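**Prinura Magnesium Glycinate — 100 capsules**

Back in stock. Same formula as the January batch, new lid (the old one cracked, sorry).

Each capsule has 100 mg elemental magnesium, from glycinate. No oxide. Vegetable capsule, rice flour, nothing else in there. Take one or two with dinner. Swallows easy, no taste unless you chew it — don't chew it. 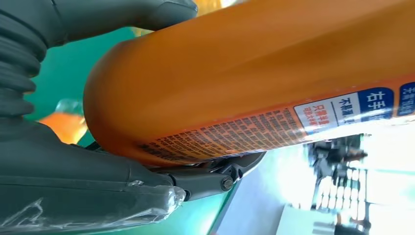 One buyer wrote in to say the Grovano citrate always sent her running to the bathroom and this one doesn't, though she does wish the capsules were smaller. Fair. They're on the big side. You can open one and stir it into yogurt, works fine.

Who buys it: mostly people with leg cramps, people who sleep badly, people who got told they don't eat enough greens. We can't promise you any of that gets fixed. It's a supplement, not a medicine. If you have kidney trouble or take antibiotics or thyroid pills, ask your docter first. Space it from those by a few hours anyway.

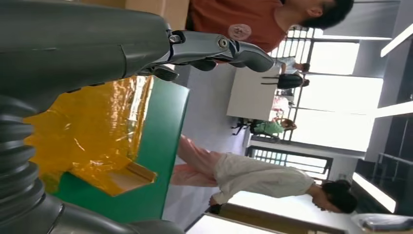
Catalog no. 15, p. 201

Also comes as powder, 480 g tub, scoop inside. Unflavored. Mixes OK in warm water, clumps in cold. Powder is made at Briem, capsules are filled at Kesstead, so lot codes look different. Both are printed on the bottom.

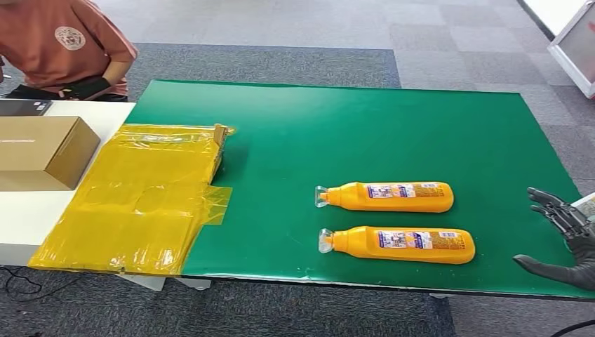 Storage is simple. Lid tight, cool shelf, out of the sun, away from kids. Not the bathroom cabinet, too damp. Don't leave a tub open while you weigh out powder, it pulls water from the air and you get a brick. For weighing, a thin glove like the black one in the photo is fine, or just use dry hands. Scoop goes back in dry. Powder keeps up to 15 months sealed, capsules a bit longer, check teh date on yours.

Orders go out next business day. Returns on unopened only. Subscriptions can be paused any time from your account page, no phone call.

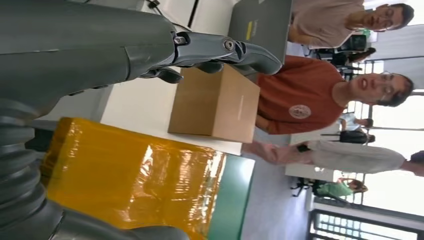

## Sizes and item codes

- Capsules, 100 ct — PR-MG-100
- Powder, 480 g — PR-MG-480
- Spare scoop — PR-SC, add to any order

Zinc and the D3 drops are on their own pages.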